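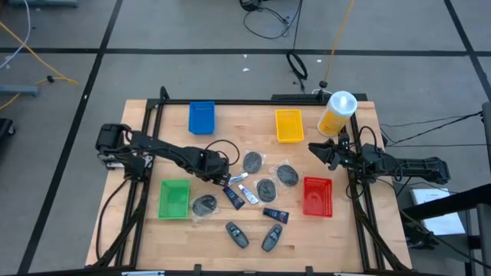 Sorting trial, interim report to the Andell fund
2022-07-21

The grant covers a comparison of coloured bins as a way of keeping small packaged items apart. We remain unconvinced that colour alone does much. Taka supplied the bins and Jetel the 200 wrapped items, of which 30 went into the wrong bin – a poorer result than the proposal promised.

Four colours are in use: blue, yellow, green and red. The wrapped pads are dark grey and give no clue as to where they belong.
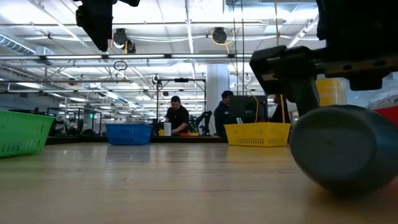 Chuensuk has suggested printed labels, at extra cost. We would want to see 8 more sessions on the present layout before spending anything on that, and doubt they can be fitted in before the end of August. The second payment should wait until then.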